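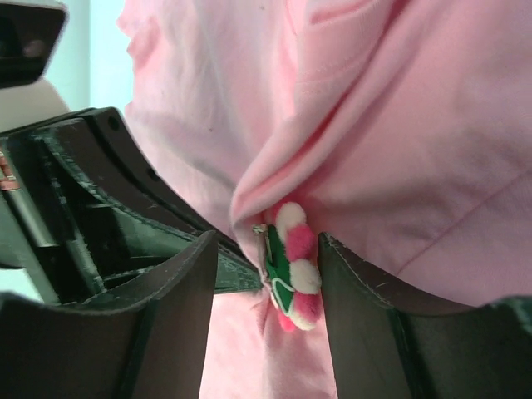
How do I keep a brooch from pulling on a thin cardigan? I bought mine in April in a small shop in Dunleavy and I wear it nearly every week. It is green with white and pink pom-poms, and when it is pinned the pink cloth gathers into a fold at that place. I am afraid of holes. Is there some method without sewing?

Loretta Zamora

Put a piece of felt on the inside, the size of a coin, and pin through both layers. Take two small bites of the cloth with the pin, not one big bite. I do so on all my knitwear and the fold became much smaller. For old holes - steam and rub gently with a fingernail, then leave it flat for 48 hours.

Wanda Sorensen

Magnets. You can glue them on the back but then the pin must go off.

pinkthread2

Wear it on a coat, the cloth is stronger.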